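숏안테나로 바꾸고 라디오 수신 어떤가요
hoani_92 | 2024.10.10

순정 안테나 세차장에서 부러져서 Dirnow 숏안테나 주문할까 합니다. 길이 짧은거요
출퇴근때 FM만 듣고 AM은 거의 안들음
쓰시는 분들 수신 어떤지 궁금 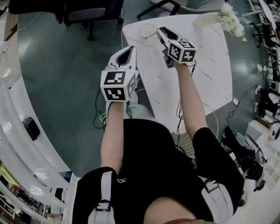
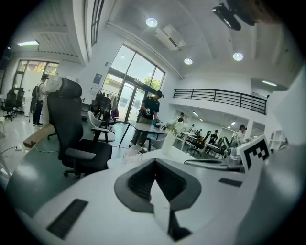

그리고 나사산 규격 맞는지도 모르겠네요. 판매페이지엔 어댑터 3개 들어있다고만 써있고 차종표가 없음

댓글

Elis
FM은 차이 거의 못느껴요. 4월에 달았는데 시내에선 멀쩡. 터널 나와서 잡히는게 반박자 느린 정도?

santino_s
윗분 시내만 다니시는듯. 저는 국도 타면 지직거려서 2주 쓰고 순정으로 돌아갔어요. 짧으면 수신 떨어지는건 당연한겁니다

Elis
@santino_s 안테나 문제 아니고 접지 아닌가요? 베이스 쪽 녹슬면 순정 달아도 똑같이 지직거림

santino_s
순정 다시 끼우니까 바로 잡혔다니까요;; 접지면 그것도 안잡혀야죠

트루디
둘다 맞는 말같은데.. 지역 송신소 거리 따라 다름. 글쓴님 어디 사시는지부터 써야할듯

hoani_92
아 시외 좀 나갑니다. 주말에 산쪽으로

santino_s
그럼 비추

마라마E
Namura꺼 쓰는데 Dirnow보다 조금 길어요. 산길에서도 아직 불만 없음. 대신 도장이 별로라 한철 지나니 끝부분 허옇게 일어남. 가격은 비슷

Elis
Namura 그거 어댑터 헐거워서 고속에서 풀린다는 글 봤는데 (글번호 1678인가)

마라마E
나사 고정제 살짝 바르면 됩니다. 안발라서 풀린거임

트루디
고정제 세게 바르면 나중에 안빠져요 조심. 중강도로

hoani_92
규격은 그럼 어떻게 확인하나요? 부러진거 밑둥은 아직 박혀있음

마라마E
밑둥 빼서 나사 지름 재보세요. 캘리퍼스 없으면 철물점 가져가서 너트 대보면 바로 나옴. 보통 M5 아니면 M6

santino_s
밑둥 안빠지면 억지로 돌리지 마세요. 베이스 통째로 돌아가서 배선 끊어먹은적 있음. 침투윤활제 뿌리고 하루 두세요

hoani_92
넵 감사합니다 일단 빼보고 M5면 Namura로 갈게요. 빠지면 다시 글 쓰겟습니다

Elis
전 그래도 Dirnow 추천이요 ㅋㅋ 세차할때 편함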